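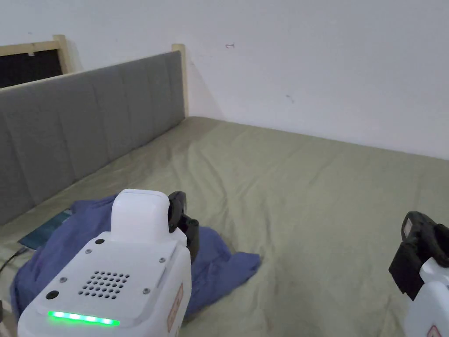
*Fig. 1. Fitted sheet with soft wrinkles and creases.*

# Household Textiles, Unit 2: Fiber, Yarn, Weave and Finish

Handout for the evening section, Bouchard Building. Read this before the lab on 29th June. Bring your swatch card and a magnifier if you have one. The department has a few to lend.

## 1. Four things to ask about any cloth

A fabric is described by its fiber, its yarn, the way the yarn is put together, and what was done to the cloth afterward. Store labels usually give the first and sometimes mention the last. The middle two have to be worked out by looking and handling.

Most mistakes on last term's test came from mixing up fiber and weave. Cotton is a fiber. Satin is a weave. A cotton satin and a polyester satin share a structure but behave differently in the wash, on the skin and under an iron. "Sateen" is the trade name for a satin-type weave made with spun yarns, usually cotton.

## 2. Fiber

**Cotton.** Mostly cellulose. Takes up water readily, is stronger wet than dry, and stands hot washing. It wrinkles easily. The cellulose chains are held to one another by weak hydrogen bonds. Water loosens them, the chains shift when the cloth is bent, and the bonds form again in the new position as the cloth dries. A sheet left balled up in the washer dries with its folds in it.

**Linen.** Also cellulose, from the stem of the flax plant. Longer, stiffer fibers than cotton. Cool to the touch and quick to dry. Wrinkles more sharply than cotton and can crack along a crease that is pressed in the same place over many years.

**Viscose, modal, lyocell.** Cellulose that has been dissolved and formed again into fiber. Viscose loses a good deal of strength when wet, so it should not be wrung. Lyocell holds up better.

**Wool.** Protein. Springs back from bending, resists soil fairly well, felts when heat, moisture and rubbing are combined. Not used in sheets, but common in blankets and mattress pads.

**Polyester.** Made from melted polymer pushed through small holes. Takes up very little water, dries fast, holds its shape. Creases set by high heat are hard to remove. It also tends to hold oily stains.

**Blends.** A cotton/polyester blend is chosen for lower cost, faster drying and fewer wrinkles. The cotton part wears away first. This is one reason old blended sheets feel thin and pill.

## 3. Yarn

Short fibers are called staple. They are cleaned, combed or carded, drawn out and twisted. Long continuous fibers are called filament and need little or no twist.

- *Carded yarn*: fibers partly lined up. Fuzzier, cheaper.
- *Combed yarn*: short fibers removed, the rest lined up. Smoother and stronger.
- *Single*: one strand.
- *Ply*: more than one strand twisted together. A 2-ply yarn is two singles twisted as one.

More twist gives a firmer, harder yarn up to a point. Past that point the yarn kinks and gets weaker. Crepe yarns are twisted hard on purpose, and the kinking gives crepe its pebbled surface.

## 4. Weave

Warp yarns run the length of the loom. Filling yarns (also called weft) cross them. The selvage runs parallel to the warp, so if you have a selvage you know which way is which.

| Weave | How it is made | Typical uses | Notes |
|---|---|---|---|
| Plain | Over one, under one | Percale, muslin, poplin | Crisp, the most crossings, wrinkles show |
| Basket | Plain weave with grouped yarns | Oxford cloth | Softer and looser than plain |
| Twill | Floats step over by one each row | Denim, chino | Diagonal line, drapes well |
| Satin | Long floats, scattered ties | Sateen sheets, linings | Smooth, snags more easily |

A float is a stretch of yarn that passes over several others before going under. Long floats reflect light and feel smooth. They also catch on rough skin, jewelry and pet claws.

The more often yarns cross, the less room they have to slide. Plain weave cloth therefore holds a fold more visibly than a satin of the same fiber and weight.
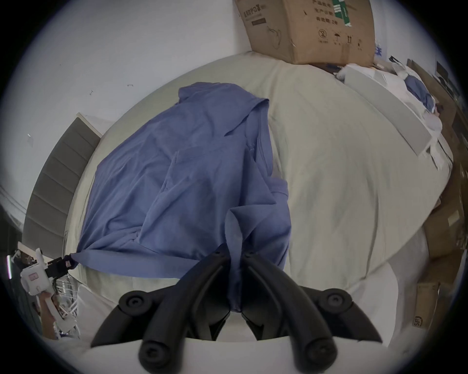
*Fig. 2. Blue button-up shirt with collar and patch pocket.*

Shirting is a useful place to practice. Poplin, oxford, twill and chambray are all sold as plain blue shirts, and from across a room they can look much the same. Under a magnifier they separate quickly. Chambray is a plain weave with a colored warp and a white filling. Oxford shows paired warp yarns. Twill shows the diagonal. Do not try to name a shirting from a photograph.

## 5. Thread count

Thread count is the number of warp and filling yarns in one square inch of cloth, added together. It says something about fineness and closeness. It does not measure softness or strength, and it can't be compared across different weaves.

There is a limit to how many yarns of a given size will fit in an inch. High counts are reached by using finer yarns or by packing more filling yarns into the same opening. Some sellers count each ply as a separate thread, so that a cloth made with 2-ply yarn is given double the number.

**Worked problem.** The Drorkance sheet set is sold at $149 and labeled 600 thread count. The mill sheet says the yarns are 2-ply in both directions. If the seller counted plies, what is the count by yarn?

600 ÷ 2 = 300

A 300-count cloth made with good combed cotton may be a very good sheet. The problem is with the comparison, since a buyer would set it beside a 600-count cloth in single yarn and think them alike.

## 6. Finish

Cloth straight off the loom is called greige (say "gray"). It is stiff, dull and often dirty. Most of what a shopper feels in the store comes from finishing.

- **Scouring and bleaching** remove waxes, oils and natural color.
- **Mercerizing** treats cotton with caustic soda under tension. The fiber swells and becomes rounder, giving more luster, more strength and deeper dyeing.
- **Singeing** burns off surface fuzz.
- **Calendering** passes cloth between heavy rollers. The shine fades with washing.
- **Preshrinking** compacts the cloth lengthwise before sale.
- **Easy-care resin** forms cross-links between cellulose chains so they can't shift as easily. Wrinkling goes down. So do tear strength and wear life.
- **Softeners** coat the yarns. Feel a sample again after a few washes before you judge it.

The Rundoveck swatches in your packet are supplied in pairs, greige and finished. Keep each pair clipped together.

## 7. Care

Read the fiber content first, then the care label. The label covers the whole article, including elastic, thread, buttons and interfacing, and the weakest part sets the limit. A fitted sheet could take a hotter wash than its elastic can.

To cut down on wrinkles in cotton, do not overload the machine, shake each piece out before drying, and take it out while slightly damp. Iron cotton damp and hot. Iron polyester dry and cool. For a shirt, the usual order is collar, yoke, cuffs, sleeves, then body.

## For the lab

1. Unravel one edge of each swatch. Record single or ply for warp and filling.
2. Name the weave and sketch one repeat on grid paper.
3. Fold each swatch, place the weight on it, wait, release, and rank the creases from sharpest to faintest.
4. Repeat with the swatch damp.

Read the Zendley chapter on dyes before Unit 3. The swatch card is due in August with the final folder.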